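Pinza manual Ruren, después de un mes largo de uso

La compré en noviembre para grabar demostraciones y luego pasarlas al brazo. Somos pocos, sin nave, montamos donde hay sitio. Venía de usar la Fero y se nota el cambio, para bien casi siempre.

Lo bueno primero. Peso: 300 gramos sin cable, la muñeca lo agradece a partir de la segunda hora. Los dedos cierran parejos de fábrica, no tuve que tocar nada. Cambio de dedos fácil, una llave y listo. El soporte no baila.

Lo menos bueno. Los tornillos de la articulación se aflojan. Hay que repasarlos cada 90 ciclos más o menos, el manual dice otra cosa pero ni caso. Una gota de fijador flojo y aguanta bastante mas. Nada de fijador fuerte, que luego no sale ni con calor.

Calibración: dos puntos, abierta y cerrada, se tarda nada. Ojo, con los dedos limpios — una pelusa en la punta y el cero se va. A mí me pasó dos veces con tela y perdí una tarde entera buscando el fallo en el software. Ahora paño seco antes de cada tanda y fuera.

La batería, hasta 38 minutos grabando seguido. Corto. Con cable va perfecta pero el cable estorba, yo lo llevo por el antebrazo con una cinta de velcro.

Los repuestos los pido a Konisine, llegan bien. En Magalhães salían algo mas baratos pero tardaron muchísimo y el juego de almohadillas vino incompleto.

Para objetos blandos, de lo mejor que he probado a este precio. Con cosas pequeñas y redondas resbala, hay que ponerle goma en las puntas. Para piezas metálicas pesadas yo buscaría otra.

Le pongo un 8. Si arreglan lo de los tornillos, un 9 facil. Repetiría compra, de hecho ya tengo pedido otro juego de dedos.

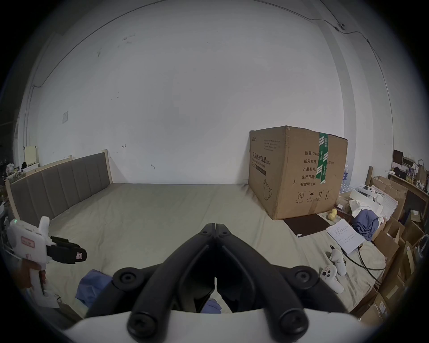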